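Report on the Visit to the Brisside Equipment Renewal Center

Purpose of the visit

In December a delegation from the Lindgren Regional Library Service visited the Brisside center, which receives retired office computers from public bodies and prepares them for further use or for parts recovery. The Service expects to release 600 desktop units next year and wished to see how they would be handled. The delegation was received at 9:30 by Sorin Zamfir, head of operations.

Intake and opening of the units

Each tower is entered in the Skelero register before it reaches a bench. The register held 965 open entries on the morning of the visit. Storage drives are dealt with under a separate procedure, which the delegation reviewed on paper only. The side panel is then taken off and the board inspected. 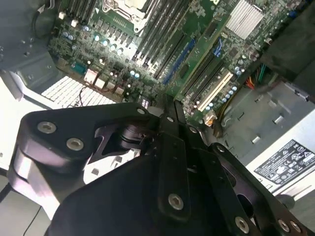 Memory slots and expansion slots on the motherboard of an open desktop computer.

Mr. Zamfir explained that board condition decides the route a unit will take. Damaged slots or a bent socket send the tower to parts recovery. All others go on to memory testing, for which the center allows 15 minutes per unit.

The bench area

The towers are worked on lying flat, with the power supply and drive bay left in place until the board has been assessed.

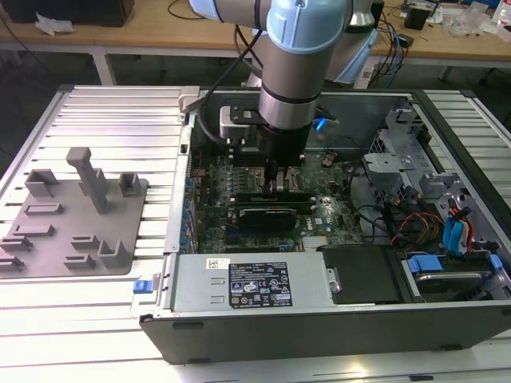
Cables are tied back only where they obstruct access to the slots. The delegation asked whether connectors were labeled before removal and was told that this is done for older models, where the layout varies from one production year to the next. The center keeps a binder of layouts for this purpose - it is well used and in need of a new cover.

Holding of small parts

Small parts are kept on fixture plates with raised clips and sockets. The current plate design was prepared with Desis, a local workshop, and is in its third version.

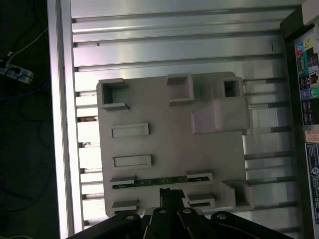
Earlier versions held long circuit boards too tightly, and the clips were redrawn after the summer. Replacement plates can be supplied in nearly 12 days. The delegation considered the arrangement suitable and requested the drawings for its own repair room.

Memory slots and processor sockets

Slots are cleared of dust and checked under a lamp. Empty processor sockets should be kept covered, and the center asks that donors leave any cover in place when preparing units for transport.

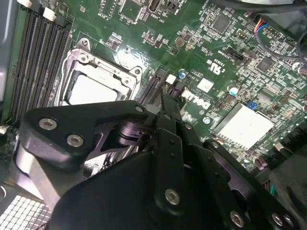 Matters for follow-up

The Service will send a list of models to Brisside by the end of January. Mr. Zamfir will confirm pallet sizes and the hours of the loading door. The cost of collection from the two northern branches remains to be settled.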